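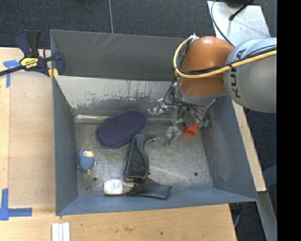

Home | Notebook | Dye Room | Weaving | Archive

24 September 2024

Walnut hulls again, and I am writing this with brown fingers, so forgive any smudges on the paper copy. The Arnow wool came out of the pot this morning after sitting overnight, and I'm very pleased with it! It is a good deep brown with a bit of red in it when you hold it near the window, much closer to what we were after in January than anything we managed in January (those skeins are still on the shelf marked "mud", if anyone wants them for stuffing).

Recipe for whoever does the next pot: 339 grams of dry wool, soaked in plain water first, then into the strained hull bath. No alum this time. I kept the heat low for two hours and then turned it off and left everything alone with the lid on, which I find very hard to do. I did lift it once before going home. The bath still had plenty of color left at the end, so I put in the odds and ends of the Stovstead yarn, and they took up a softer tan that I like nearly as much.

One thing to watch is the straining. I was in a hurry and used the old cheesecloth, and there were little black bits all through the first skein. They shook out once it dried, mostly, but I spent far too long picking at it with a cup of tea going cold next to me. Please use the fine bag from the Rao kit, and rinse it properly afterward, inside out, or it will stain the next yellow.

I washed a short length with the usual soap and the water ran pale brown, then clear on the second rinse. A snippet is taped to the south window with half of it under card, and I'd be grateful if it could stay there until January so we can see how it fades. I have written the date on the card.

The Flastedik blanket needs nine skeins of this brown and we have two, so there is a good deal of stirring ahead. I would like to do the rest in the biggest pot we can manage, even if it means borrowing a burner, as I don't trust myself to match this shade skein by skein. More hulls are soaking under the bench with the lid taped down. They smell dreadful already.

Filed under: Natural Dyes, Wool, Bench Notes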